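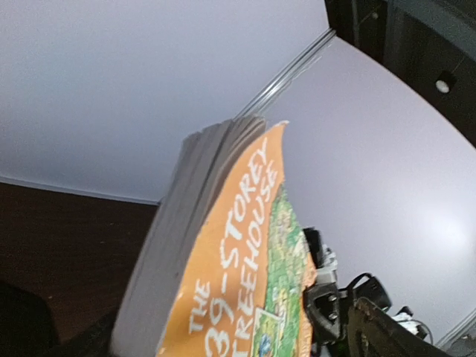

Figure 1. A worn copy of The 39-Storey Treehouse beside the gripper.

3. Book sorting at Husov

Husov sells second-hand books online from a warehouse in Fulley. Our group visited in March to see how the work had changed after the Skomik sorting arm was put in. We watched two shifts and talked to staff on both.

Before the arm, each person on the bench sorted 510 books a shift by hand. Now the arm picks the books and staff check the ones it sets aside. They also grade condition, which is still done by eye. Paperbacks with bent corners or curled covers take the most attention, as the gripper can catch a cover and miss the pages.

The people we spoke to liked having less lifting. Sore wrists came up a lot when they talked about the old job. Some of them missed the pace of it, and one said the new work was mostly waiting – then three problems at once. No jobs were cut, but the evening shift lost 10 hours a week, and this was the main complaint.

Training was short. Staff were shown how to stop and restart the arm, but not how to change its settings. For that they have to ring Maldonado, the contractor, and work on that bench stops until someone answers. We think at least one person per shift should be trained to do it.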